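Tips for collecting demos with the handheld grippers

Quick page of things that save time when you're recording table tasks for the Lonach set. Mostly laundry and tidying jobs. Joanne Ashworth asked me to write it down before August so the new people don't have to ask the same stuff. Will add to it as I go.

Before you pick anything up

Wipe the lenses. Dry microfiber, no spray. Then wipe the finger pads with a barely damp cloth, lint builds up fast with T-shirts and towels and then everything slides.

Check both markers. Flat, no peeling corners, no fingerprints on the white border. If a corner is lifting, reprint, don't tape over it. Shiny tape is worse than no marker at all.

Free space on the card. Check it. Jamie Haworth lost a whole morning in Greenwood to a full card and it still comes up at lunch.

Charge both sides the night before. Left one always drains quicker, no idea why.

Setting the table

Round tables are fine. Keep the thing you're going to handle near the middle and a forearm's length from you. Too close and you end up with elbows pinned to your ribs, which makes ugly jerky wrist motion.

Leave some everyday stuff out. A cup, a bag, whatever. Folks want to clear it all off and then the policy only ever sees bare tabletops and falls apart in a real kitchen. Just don't put a full drink where a sleeve can drag it over (ask me how I know).

Move the basket between takes. A few inches, quarter turn, other side of the table. Same with the clothes, shake them out and drop them again. Don't arrange them nice. 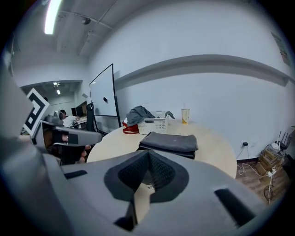
Gray garment over the rim of the basket, bag on one side and cup on the other. Both grippers up.

Cloth over a rim is the one people get wrong. Go in from the top with one hand, pinch a fold, not a single layer. Other hand steadies the basket. Lift straight up until it clears THEN move sideways. If you drag it across the slots it catches and you spend the rest of the take untangling.

Going the other way, clothes into basket — let go low. Dropping from up high looks fine to you but half of it lands on the rim.

Recording

Start still. Two seconds, hands open, both grippers up where they can see the table. End the same way. Trimming is so much easier.

Slow down. Whatever speed feels normal, go a bit under. But don't freeze in the middle to think, pauses get learned too. If you blank on the next step, stop and toss the take.

One fumble is ok, keep it. Miss the grab, try again, finish. Those are useful. Three fumbles, toss it.

Squeeze all the way or open all the way when you mean to. Half squeezes are a pain to label.

Don't talk to people in the next room while you're recording. You turn your shoulders and the grippers go with you.

Swap operators when your grip gets tired. I'm good for 100 takes on a good day with breaks, then my thumb goes and the quality with it.

Cables

Run them along the wall and behind you. Chair wheels + loose cable = bad afternoon. Router up off the floor if you can, uploads seem to go better here that way but I haven't realy tested it.

Afterwards

Upload same day. Name the folder with task, table, initials. Nothing else, no "final" or "final2" please.

Watch every tenth take at double speed. You'll spot a smudged lens or a flipped left/right early. I didn't do this on the towel set and had to go back thru all 1,531 of them. With the Flallusar batch we checked as we went and kept nearly 2,015, way less pain.

Write down what you changed. New table, new basket, new finger pads, anything. One line in the log is plenty.

Pads wear at the tip first. Spares are in the drawer under the label printer, take a pair and write it on the sheet.

Still to add: zippers, socks, anything with buttons. If you've got a good trick for fitted sheets send it to Joanne, mine are all terible.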